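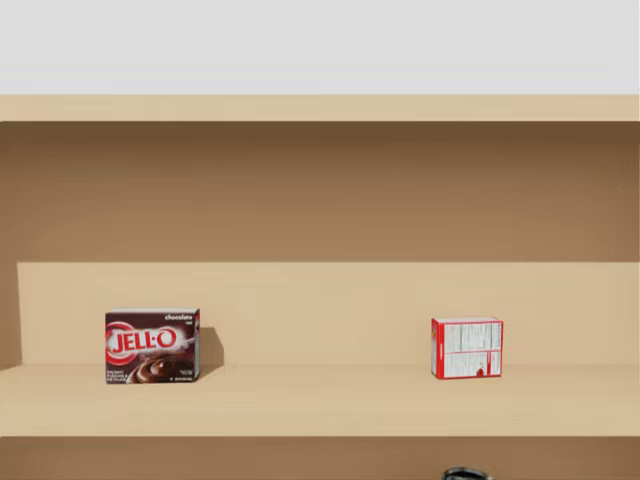 I played ice hockey for Nindale when I was your age, and icing confused me for ages! So let's sort it out.

Say your team is stuck defending and you whack the puck from your own half, right down past the other team's goal line. If it goes all that way and no one touches it, the referee can call icing. Back everyone comes for a face-off at your end (groan).

But if you're a player short because of a penalty, most leagues let you do it. My friend Tumelo loved that bit.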